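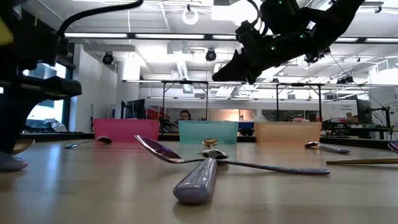
Spoons waiting to be sorted into the pink, green and orange bins.

Casual cutlery sorter wanted, Callow Hire (Trilten depot)

Hi! I run the washing-up and packing side of Callow Hire, and I need another pair of hands for the busy stretch that's coming. We rent out cutlery, crockery and glassware for weddings, school formals, footy club dinners and the odd very fancy backyard birthday. Everything goes out neat and comes home in a jumble, and that's where you come in.

Most of your shift is spent at the sorting table. Coloured handles, patterned handles, gold teaspoons, big serving spoons, the purple-tinted ones that every bride seems to want this year... it all gets tipped out, checked over and put in the right bin. Anything bent, scratched or still wearing last night's pavlova goes back to the sink. Once a bin is done you wrap the pieces in bundles, write up the tag and stack them on the shelf for the drivers.

It's fiddly work and I love it (my family thinks I'm odd). You get your eye in after a shift or two, and then you'll start turning over the spoons in cafés to see who made them. Sorry in advance.

You'd suit this job if you don't mind standing, can tell a dessert spoon from a soup spoon or are happy to learn, and have decent colour vision, as the pink, green and orange bins do a lot of the talking. You'll need to lift a packed crate to waist height. No experience needed, and I don't want a long résumé, just a few lines about you.

Hours are 9.30 to 2.30, three or four shifts a week, which fits in nicely with school drop-off. It's casual to begin with, and there's a good chance of regular hours through to the end of February, when the wedding rush finally lets go of us. Pay is the casual award rate with super on top. Aprons and gloves are supplied. Please wear closed shoes, and bring your own lunch, or walk over to Economou's bakery on the corner like I do far too often.

We're at 109 Clivitz Road, Trilten, in through the green roller door. The 91 bus stops right outside and there's free parking around the back beside the wash bay.

To apply, drop a note in at the front counter or post it to the same address, marked "Sorting table, ref 3699". Tell me which days you can do and the best number to reach you on. Applications close 19th August, and I'll ring everyone who writes in, even if it's a no. Come and have a look at the place first if you'd like to, the kettle's usually on!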